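Gripper Swap Gallery: Two Hands, One Wide Head Camera

We finally got a full round in with mismatched hands on the same robot, and I've been grinning about it ever since! The idea came from Xinyi Zou, who was tired of arguing over which gripper to carry into the next set of tests and wanted to see them working at the same table, in the same simulated room, with the same controller driving both arms. Guoqing Fang built the room and I got to do the fun part, which was sitting with the controls and trying to pick things up.

We ran 290 pick attempts in all, split between the Tirnis controller and our older Staller one. The Tirnis feels lighter under the thumb and I overshot constantly for the first hour (Desmond Benavides, watching over my shoulder, was very patient). After that I didn't want to give it back.
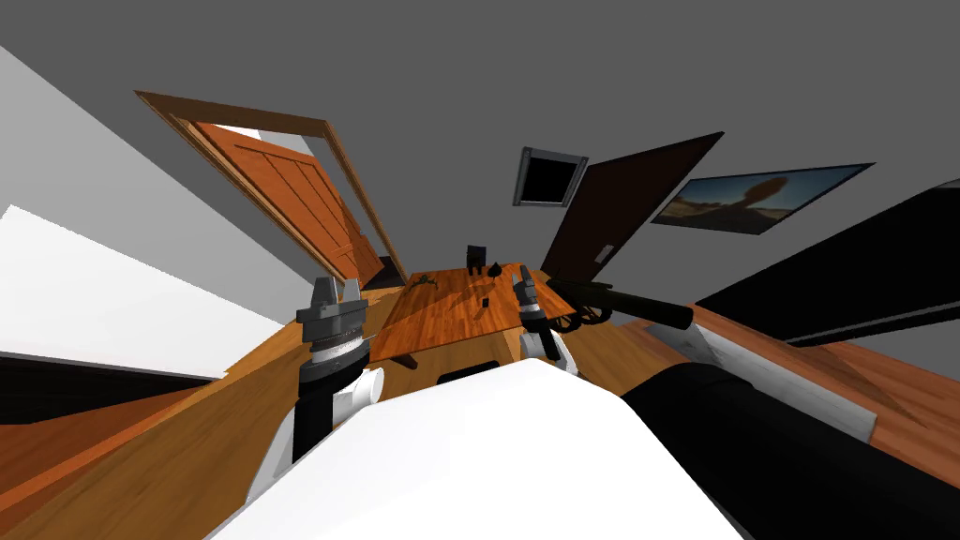

Camera choice turned into the biggest surprise of the whole comparison. We had been using a narrow head view for months, and Shufen Tan talked us into a very wide one mounted in the same spot. Walls and doors bend in toward the middle and it takes some getting used to, but I can keep both grippers, the whole wooden tabletop and the doors at the back of the room in sight without moving the head once. The small green piece on the left of the table was my favorite target, lumpy enough that every grasp came out a little different. The shadows on the wood helped too, and I found myself steering by them when I couldn't judge height.

With the narrow view I needed around 100 seconds for a clean pick and place. The wide view brought that down a lot on the near half of the table and hardly at all on the far half, where everything gets small. Xiaoyan Hou wants to try a second camera at the wrist for those, and I'm all for it.

Next up are softer fingertips from Grundby and six new tabletop objects, some of them with handles. If you've driven arms through a very wide lens and have settings you like, please write, I'd love to compare notes!

Posted Jun 26, 2024

Contact | © 2024 Yu Gripper Bench | Back to top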